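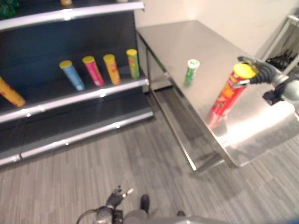 Vesna Nikolovski wrote that she would stop tuning the grip force and look at where the fingers close first. I am moving her comment up here from my older thread, as it got me thinking. We run a two-armed robot with multi-fingered hands on shelf restocking with snack cans. The job is to carry a can by its top end between a steel table and a shelf without turning it in the hand. With the stock Jeltance controller we drop 23 cans out of 3000. The trial Herrero controller drops 35, but it is quicker to set up. Same hands, same cans, same shelf. Is the difference the controller or my settings?

Posted by Florencio Villalobos, Mavville, 22 Sep 2018

Begoña Cordero
Could be either one. Check the closing order of the fingers. If the thumb arrives late, the can tips before the others have hold of it. Log the finger currents for both controllers on the same can and lay the curves over each other. Also try a grip lower on the body. A hold near the lid leaves all the weight hanging below the fingers, and the can swings when the arm stops.

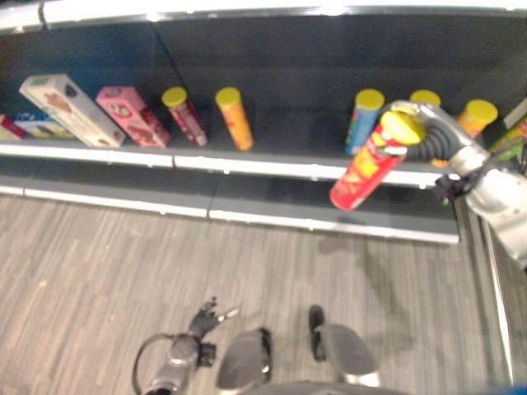 Thérèse Fortin disagrees with the lower grip – the hand then needs room between the cans, and on a full shelf it will knock the next one over. She would keep the high grip and slow the last part of the move.

Begoña Cordero
Fair point for a full shelf. I would still run it both ways.

Demetrio Cuesta
we had the herrero one in May and sent it back. get a suction cup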